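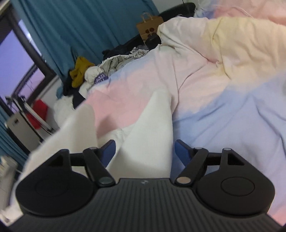

Keeping a pieced quilt flat on the bed without the layers shifting

Posted in Bedding and Linens

I have a pastel pieced quilt, cotton top and cotton backing, that will not lie flat. I spread it in the morning and by evening it has gathered into ridges, mostly toward the middle. Pulling the corners straightens the edges and leaves the folds where they were. The bed is a standard queen. The quilt was bought secondhand, so I have no care label. It has been washed twice since I got it, warm, and tumble dried on medium.

Two things I would like to know. Is this a problem with the quilt itself (batting that has moved, or a backing that shrank more than the top), or with how I am spreading it? And is there a method one person can use? I have to walk around the bed several times and it is still crooked at the foot.

The bed is near a window with a long curtain, if sunlight matters. I would also like to avoid fading.

Yolotzin Pacheco

Posted by curken_linen

Check the quilt before changing the method. Lay it face down on a clean floor and measure it in both directions, at each edge and again through the center. If the center measurement is larger than the edges, the border has drawn in and the middle will always have extra cloth. No spreading technique fixes that. It can sometimes be blocked: wet the quilt, spin it, lay it on towels, pat it out to square from the center, and let it dry fully before moving it. Mine took 7 hours per side with a fan.

For batting, hold the quilt up to the window with the light behind it. Even shading means the batting is in place. Dark lumps beside pale areas mean it has moved, and the quilt needs more stitching.

If both checks are fine, it is the spreading. Working alone:

Fold the quilt in half lengthwise, right side in.
Lay the fold on the center line of the mattress, with the top edge where you want it at the pillows.
Open the upper half toward the far side.
Walk around once and level the drop on that side against the mattress seam.
Smooth from the center fold outward with a flat forearm. Do not pull the corners. A pull at the corner tightens the diagonal and raises a ridge across the middle.

Cotton on cotton sheets grips, so a fold will stay where it lands. Lift the section and let it fall again. Dragging it only moves the fold.

On fading, close the curtain during the hours of direct sun and turn the quilt end for end each month. Pinks usually go before the whites show anything.

Posted by Becerra

I use the Kaltetti underlay on the guest bed, it's a thin grip sheet that goes over the top sheet. Stops the sliding. Does nothing for wrinkles. Cut it short of the edges or it shows.

Posted by oldmill198

Lower the dryer heat. Medium is too hot for an old cotton quilt of unknown history. Take it out slightly damp and finish it flat. I had the same ridges and most of them were set in by the drum.

Also check whether the mattress has a dip in the middle. Put a straight board across it. A quilt will follow whatever is under it.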